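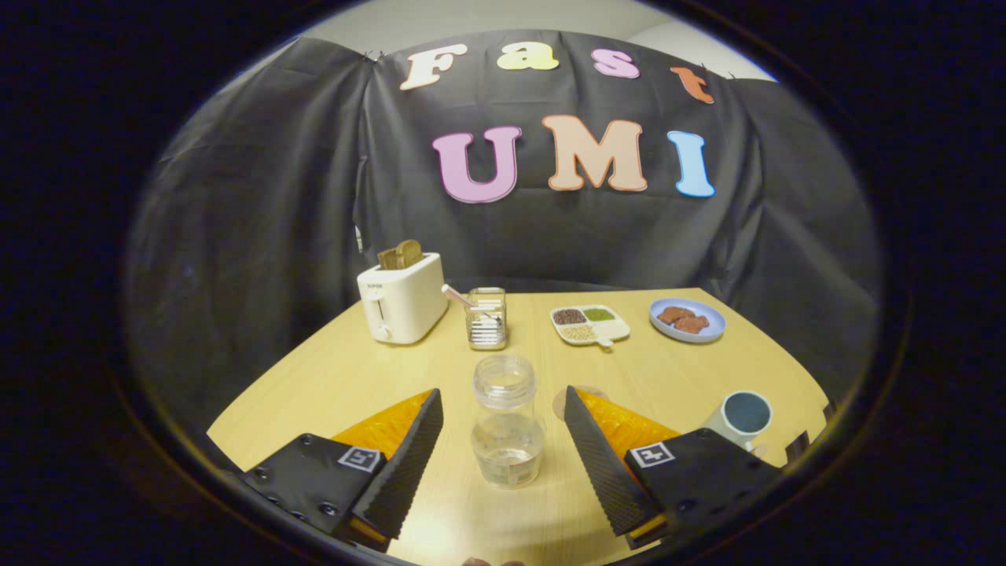 Kapitel 3
Greifen mit weichen Fingern

In den ersten beiden Kapiteln haben wir viel gesägt, gedruckt und geflucht, und wer bis hierher durchgehalten hat, besitzt nun einen Griff, der gut in der Hand liegt, und einen Schlitten, der sich einigermaßen willig hin und her schieben lässt. Dazu gratuliere ich herzlich! Jetzt kommen die Finger an die Reihe, und damit beginnt der Teil, auf den ich mich beim Schreiben dieses Buches am meisten gefreut habe.

Ein Handgreifer ist im Grunde eine ziemlich bescheidene Maschine. Sie halten ihn selbst, Sie führen ihn selbst, und was er zu fassen bekommt, hängt zunächst davon ab, wie ruhig Ihr Handgelenk ist. Trotzdem lernt man an ihm fast alles, was man später für einen motorisierten Arm braucht: wie weit sich zwei Finger öffnen müssen, wo sie einen Gegenstand am besten berühren und wie viel Druck ein Glas verträgt, bevor es einem leidtut. (Meinen ersten Satz Finger habe ich aus starren Leisten gebaut. Sie hielten einen Holzklotz wie ein Schraubstock und ließen jeden runden Becher mit größter Zuverlässigkeit fallen.)

Weiche Finger verhalten sich freundlicher. Drückt man eine Rippenstruktur aus biegsamem Kunststoff seitlich gegen eine Rundung, so gibt sie an der Berührungsstelle nach und legt sich ein Stück weit an. Die Kraft verteilt sich auf eine größere Fläche, und der Gegenstand darf ruhig ein wenig schief stehen. Wie stark dieser Effekt ausfällt, bestimmen vor allem die Dicke der Rippen und ihr Abstand zueinander. Im Abschnitt 3.2 drucken wir dafür mehrere Varianten, und ich rate Ihnen schon jetzt, die misslungenen aufzuheben — man begreift an ihnen mehr als an jeder Tabelle.

Als Grundlage dient weiterhin der Bausatz Allell, den wir in der offenen Werkstatt Gondgate über viele Abende hinweg zerlegt, verändert und wieder zusammengeschraubt haben. Wer lieber mit eigenen Teilen arbeitet, kommt ebenso ans Ziel, muss dann allerdings die Lochabstände am Fingerträger selbst übertragen. Die Greifleiste auf der Innenseite sollte geriffelt sein. Eine glatte Leiste sieht schöner aus und rutscht.

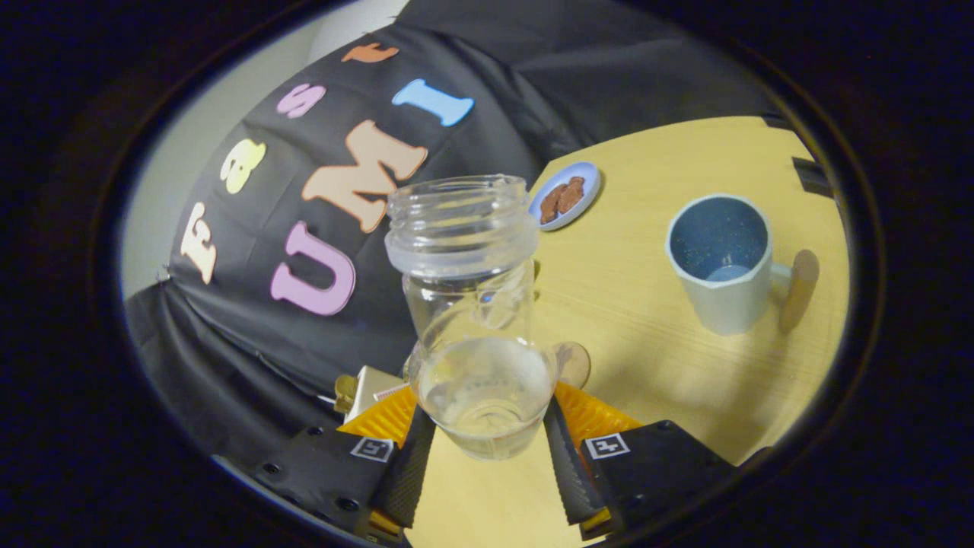
Abb. 3.1: Ein durchsichtiges Gefäß mit Gewinderand, im unteren Bereich gefasst. Hinter den schwarzen Fingern die orangefarbenen, gerippten Polster.

Gläser und Dosen mit etwas Wasser darin sind für dieses Kapitel dankbare Übungsstücke. Der Inhalt verschiebt sich beim Kippen, und man spürt im Griff sofort, wenn die Finger zu hoch oder zu tief angesetzt haben. Füllen Sie anfangs nur wenig ein und legen Sie ein Tuch bereit. Mit einer Füllung von 47 Gramm habe ich begonnen, später wog das schwerste Übungsstück 833 Gramm, und bei diesem musste ich zugegebenermaßen die zweite Hand zu Hilfe nehmen.

Noch ein Wort zu den Markern. Die kleinen schwarz-weißen Quadrate, die auf die Trägerblöcke geklebt werden, verraten der Kamera, wie weit die Finger auseinanderstehen. Kleben Sie sie bitte erst auf, wenn die Finger endgültig sitzen, und streichen Sie sie von der Mitte nach außen glatt. Eine Luftblase unter dem Etikett hat mich einmal einen ganzen Nachmittag im Mai gekostet, an dem ich den Fehler überall suchte, bloß nicht dort.

Für dieses Kapitel brauchen Sie:
den fertigen Griff mit Schlitten aus Kapitel 2
biegsames Filament für die Polster
zwei geriffelte Greifleisten
zwei gedruckte Marker auf weißem Etikett
Schrauben und einen passenden Schlüssel
ein Schraubgefäß, einen Becher und etwas Wasser

3.1 Den Fingerträger vorbereiten

Spannen Sie den linken Trägerblock so ein, dass die Seite mit den Bohrungen nach oben zeigt, und entfernen Sie zunächst alle Druckreste aus den Löchern. Ein Handbohrer genügt. Drehen Sie anschließend jede Schraube einmal leer ein und wieder heraus, damit sich das Gewinde setzt, und wiederholen Sie das Ganze am rechten Block.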